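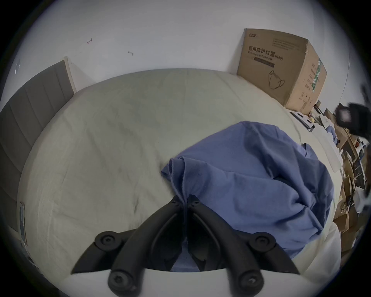

Fig. 1. Blue cloth, crumpled, pale sheet

Textiles wk 4 — dyeing cotton (L. Wiriya)

Indigo: doesn't dissolve in water. Reduce first, dip, then air. Color comes back in the air, not in the vat!! Several short dips beat one long one.

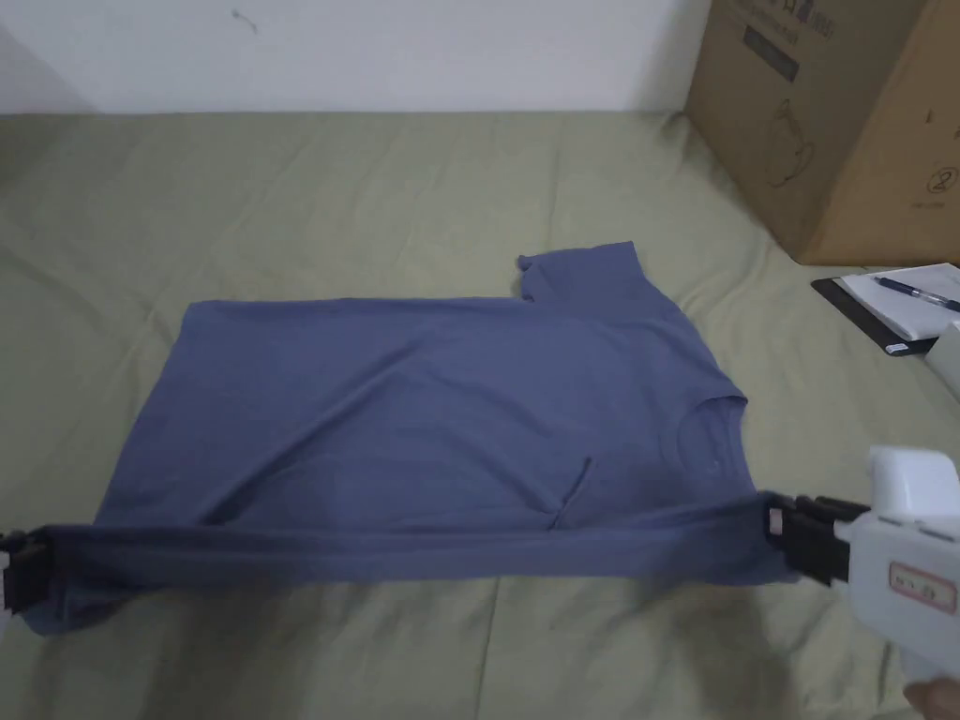
Fig. 2. T-shirt partly folded, hem pulled taut

Reactive dyes: bond to the fiber itself. Need soda ash. Salt pushes dye onto cloth. Lab recipe — 200 g cotton, up to 18 g dye, rinse untill clear.
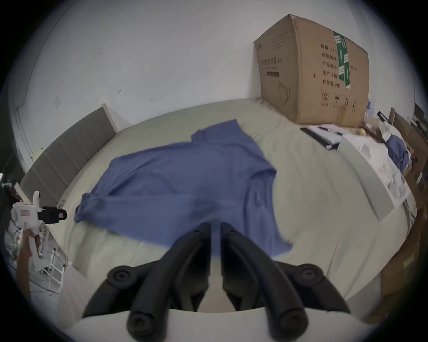 Fig. 3. Blue T-shirt laid out

Fading: light, chlorine, rubbing. Crocking = color rubs off on other cloth. Read the Hladun handout, bring swatches in April.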